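Kamel:共享工坊桌面机械臂与腕部相机数据集

版本 2
维护:Yesenia Quintero(机械与标定)、Hicham Tahiri(控制与数据)
更新日期:2023年12月5日

一、概述

Kamel 是在 Stivinbridge 共享工坊搭建的一台六轴桌面机械臂,末端为平行双指夹爪,腕部装一只小型彩色相机。本仓库包含机械图纸、固件、上位机程序,以及用这套设备遥操作采集的餐具摆放数据。任务范围限定为台面上的餐具:拿起、转向、插入沥水架、从沥水架取出。

仓库同时充当数据卡。第一至第七节说明设备和软件,第八节以后说明数据。只打算使用数据的读者可以直接从第八节读起,但第五节的坐标系约定仍然要看,轨迹文件里的位姿全部按该约定书写。

项目的两个子模块各有名称:Plistirach 是关节控制固件,Cileo 是记录与回放工具。两者可以单独编译,单独使用。Cileo 不依赖本机械臂,只要上游按规定的消息格式发送状态即可。

二、目录结构

hardware/ 机械图纸、打印件源文件、物料表
hardware/fingers/ 夹爪手指与指尖垫,含历次修改
firmware/plistirach/ 关节控制固件
host/cileo/ 记录、回放、切分工具
host/teleop/ 主手读取与映射
calib/ 标定脚本与最近一次标定结果
data/index.csv 片段索引
data/episodes/ 片段本体,不随仓库分发,需另行下载
docs/ 接线图、装配记录、故障记录

calib/ 下的结果只对工坊里的这一台有效。自行搭建者必须重新标定,不要直接使用仓库里的参数文件。

三、硬件

底座固定在一块铝板上,铝板用两只 G 形夹压在台面边缘。第一、第二、第三关节使用带谐波减速器的无刷电机,腕部三个关节使用总线舵机。谐波减速器是二手件,第二关节的一只有可测回差,补偿表见 calib/backlash_j2.yaml。补偿只在低速下有效,加速段不启用。

大臂和小臂为碳纤维方管,端头用铝制抱箍连接。早期版本的端头是打印件,长时间受压后发生蠕变,末端位置漂移明显,已经废弃。图纸仍留在 hardware/old/,仅供对照。

夹爪由单只舵机驱动,通过左右旋丝杠使两指对称开合。手指本体为外购方形壳体改装,指尖垫可拆。指尖垫的工作面带斜角和缺口,用于卡住薄边物体。更换指尖垫以后必须重做夹爪零点,步骤见第五节。

电源为单路直流供电,电机与逻辑部分在配电板上分开。急停按钮切断电机侧,逻辑侧保持供电,编码器数据不丢失。急停复位以后固件停留在保持状态,需要操作者明确发送使能命令才会恢复动作。

接线有两处容易出错:

腕部舵机总线的终端电阻在第六关节一侧,缩短线束时不要一并剪掉。
相机线与夹爪舵机线必须分侧走线。两者捆在一起时,夹爪堵转瞬间会出现丢帧。

四、固件(Plistirach)

Plistirach 运行在底座内的控制板上。对上位机只暴露三类消息:目标位置、状态、故障。位置环和速度环都在固件内闭合,上位机不参与。

夹爪单独处理。闭合命令带有电流上限,电流达到上限后固件切换为恒流保持,不再追踪位置目标。状态消息中的 grip_mode 字段区分两种情况:position 表示位置控制,hold 表示恒流保持。hold 只说明电流达到上限,不等于夹住了物体。手指空合到底时同样会进入 hold,需要结合开度字段判断。

超时行为:连续 300 毫秒收不到目标消息,各关节停在当前位置,夹爪保持原状态。夹爪不会因超时而松开。曾有一个版本在超时后松爪,已撤回,相关提交保留在历史记录中。

编译需要交叉工具链,版本要求写在 firmware/plistirach/README。烧录前把大臂放到支架上。烧录期间电机无力矩,第二关节会因自重下落。

五、标定与坐标系

基座坐标系原点在第一关节轴线与铝板上表面的交点,Z 轴向上,X 轴指向台面内侧。末端坐标系原点在两指尖垫中点,Z 轴沿手指伸出方向,Y 轴沿开合方向。长度单位为米,角度单位为弧度,四元数按 w、x、y、z 排列。

标定顺序如下,不可调换:

1. 关节零位。把各关节推到定位销,执行 calib/zero_joints.py。
2. 夹爪零点。手指完全闭合,执行 calib/zero_gripper.py。
3. 相机内参。使用棋盘格,执行 calib/intrinsics.py。
4. 手眼标定。棋盘格固定在台面上,执行 calib/handeye.py。
5. 复核。执行 calib/check.py,末端依次触碰台面上的标记点,人工记录偏差。

相机固定螺丝松动是标定失效的主要原因。螺纹处已加中强度螺纹胶,每次采集前仍应重跑第五步。复核不通过时先查螺丝,再查第二关节补偿表。

六、遥操作

主手是一台按比例缩小的同构机械臂,关节不带电机,只有编码器和轻阻尼。主手关节角直接映射为从手目标角,不经过逆运动学。夹爪由主手末端的扳机控制,扳机行程映射为开度,最后一小段行程映射为电流上限。

启动时主手与从手姿态通常不一致。teleop 程序会先进入对齐阶段,从手低速移动到主手姿态,完成后蜂鸣一声,再开始跟随。对齐阶段主手应保持静止,否则程序报错退出。

操作者站在台面正面,急停按钮放在非惯用手一侧。采集餐具片段时佩戴护目镜,瓷器和玻璃在夹持中可能崩边。

七、记录与回放(Cileo)

Cileo 以 30 赫兹记录图像和状态。状态消息原始频率更高,写入时按时间戳取最近一条,不做插值。需要原始频率的使用者可以加 --raw 参数,文件体积会明显增大。

常用命令:

cileo record --task rack_in --operator ht
cileo trim 片段编号
cileo replay 片段编号 --dry
cileo export 片段编号 --format npz

replay 默认驱动真机。首次使用务必加 --dry,只在可视化窗口中播放。回放不读取图像,也不修正物体位置,台面布置与采集时不一致时会发生碰撞。

trim 去掉首尾静止段,阈值在 host/cileo/config.yaml 中设置。切分结果需人工确认,自动切分偶尔会把夹持后的停顿误认为结尾。

八、数据内容

当前版本共 587 个片段。每个片段是一次完整操作,从对齐完成开始,到操作者按下结束键为止。失败的操作没有删除,以标签区分。

每个片段包含:

wrist.mp4 腕部相机视频
state.npz 关节角、关节速度、末端位姿、夹爪开度、夹爪电流、grip_mode
meta.json 任务名、操作者缩写、物体编号、标定版本、结果标签
notes.txt 可选,操作者手写备注

任务名有四种:pick、reorient、rack_in、rack_out。一个片段只对应一个任务名。中途改变意图的操作标为 aborted,任务名保留开始时的设定。

结果标签有 success、fail、aborted。success 由操作者在现场判定,标准是物体到达目标位置且松爪后保持稳定。fail 包括滑落、碰撞沥水架、插入后倾倒。判定由一人完成,没有做双人复核。

物体编号对应 data/objects.csv,其中记录材质、外径、边缘厚度和质量。外径用卡尺在两个方向上测量,取较大值。釉面粗糙度没有测量。

九、夹持方式与腕部视角

盘类物体的夹持采用边缘竖夹:盘面立起,两指分别压在正面和背面,夹点靠近下缘。选择该方式是为了对准沥水架的竖向分隔,水平托举无法完成插入。
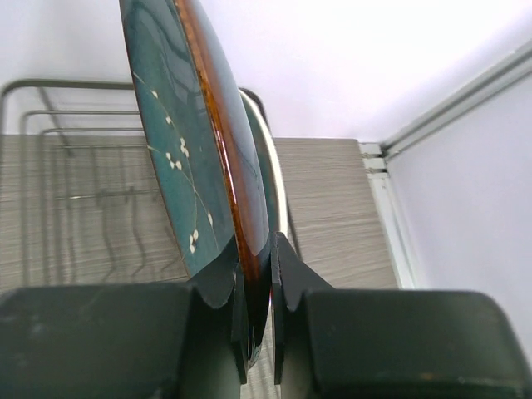

竖夹时的可见范围直接影响策略学习,使用腕部视频训练前应先了解遮挡情况。手指本体占去视野下部,夹点以下的盘缘落在两只指尖垫之间的窄缝里,基本不可用于定位。盘子接近侧对相机,青绿色的正面只能看到一个倾斜的窄幅,枝条和白色小花的纹样随之压缩;琥珀褐色的釉边则成为一条连续的长弧,带有沿边延伸的高光。我们在做边缘跟踪时利用的就是这条弧。高光本身不能当作边缘,它的位置随盘子姿态和光照变化,早期脚本在这一点上出过错。沥水架的金属丝为银灰色,与白墙之间对比偏低,下部的波浪形分隔又有虚化,分隔位置的估计应参考多帧,不宜依赖单帧检测。

指尖垫接触釉面时摩擦系数偏低,电流上限设得过小会出现缓慢转动,盘子绕夹点倾斜。缓慢转动在夹爪开度上几乎没有反映,只能从图像中看出。meta.json 里的 slip 字段由人工观看视频后填写,取值为 none、slow、drop。

增大电流上限可以抑制转动,但会加重指尖垫磨损,对边缘薄的盘子也有风险。各物体的建议上限写在 data/objects.csv 的 i_max 列。该列是操作经验值,没有经过破坏性试验。

十、划分与推荐用法

index.csv 中的 split 列给出 train、val、test 三种划分。划分按物体编号进行,同一物体不会跨集合出现。按片段随机划分会使测试结果偏高,请勿与本划分下的结果直接比较。

报告结果时请注明是否使用 fail 和 aborted 片段、是否使用夹爪电流、图像是否裁剪。裁掉图像下部可以去除手指,但会同时去掉夹点附近的信息,我们在 rack_in 任务上不建议裁剪。

十一、已知问题

时间戳:6月采集的部分片段,图像时间戳比状态时间戳滞后,原因是主机时钟同步服务未启动。受影响片段在 index.csv 的 clock 列标为 bad,可用 host/cileo/fix_clock.py 做整体平移。平移后残差未逐一检查。

曝光:相机使用自动曝光,白墙占据较大视野时会偏亮。固定曝光的参数已经写好,尚未用于正式采集。

第二关节:加速段回差未补偿,末端位姿在方向突变处有短时误差。需要精确位姿时应避开这些时段。

场地:全部数据在同一工坊采集,背景和台面变化少。跨环境泛化不能用本数据评价。

操作者:片段由两位维护者完成,动作习惯差异可见。Tahiri 的接近路径较高,Quintero 的较低且停顿较多。operator 字段可用于区分。

十二、许可与引用

机械图纸和固件按宽松开源许可发布,数据按署名许可发布,具体文本见仓库根目录。引用时写明项目名 Kamel、版本号和两位维护者姓名即可,暂无对应论文。

提交问题时请附固件版本、标定版本和故障记录文件。涉及单个片段的问题请附片段编号。硬件改动的合并请求需要带上 calib/check.py 的输出,只改图纸而未实装的请求会标为草案。

相关条目

Plistirach:总线终端电阻的位置与测量
Cileo:npz 导出字段表
夹爪指尖垫更换记录
第二关节回差补偿表的生成方法
Stivinbridge 工坊台面占用与急停检查表

联系:通过仓库问题页 | © 2023 Yesenia Quintero、Hicham Tahiri | 返回顶部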